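FOR IMMEDIATE RELEASE — 19/03/2026

Treka puts robot arms on the night restock at Medwood, staff keep their hours

Medwood — Cabinet and fittings maker Cloutier will hand most of its overnight door testing and bin restocking to robot arms from Treka starting this spring. The deal covers two lines at the Medwood plant. No layoffs. 28 people on the current night crew move to days or to new setup jobs, same pay grade, night premium kept for 90 days.

The work in question is dull and hard on the wrists. Open a door, close it, check the swing, log it, next one. Crew members have been asking for a change for a while.

"People were going home with sore hands," said Jocelyn Chan, plant operations lead at Cloutier. "We had good fitters spending a whole shift pulling handles. I'd rather have them fixing the doors that don't hang right."

Before any arm goes on the floor it practices in simulation. Treka builds computer models of cabinets and the arm runs its reach and grip on those first, over and over, at different heights and angles. Handles are the tricky bit — long ones, short ones, ones that sit close to the wood.
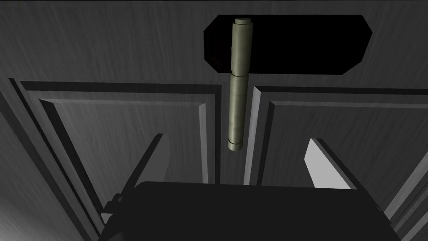
What happens to night crew members who don't want to move to days?
They can apply for one of the setup jobs that stay on the late shift, or take a transfer to the Varnden warehouse at their current rate. Requests go to the shift office and are handled by seniority.

Training is paid and on the clock. Each setup tech gets 45 hours, split between the simulation desk and the line. Topics include loading a new cabinet model, stopping and restarting an arm, reading the fault log and knowing when to call Treka. No coding background needed. First group is already picked, second group sign-up opens next month.

Some things stay with people. Final inspection, finish work, anything with glass. An arm that faults will stop and wait for a tech, and any worker on the line can hit the stop without asking a supervisor first. That last point was a request from the crew and its written into the floor rules.

Cloutier and crew reps will go over the results in November — injury reports, overtime, how many faults per shift, how the day-shift move is working out for familys. Changes to the schedule after that date will be posted 2 weeks ahead.

"It's a big change for folks who have worked nights for years," Chan said. "Some are happy, some aren't yet. We'll keep talking."

Treka supplies robot arms and simulation tools to furniture and fittings plants. Cloutier makes cabinets, doors and hardware in Medwood and ships from Varnden.

Media contact: Jocelyn Chan, Cloutier, Medwood plant office. Floor visits by appointment only, closed-toe shoes required.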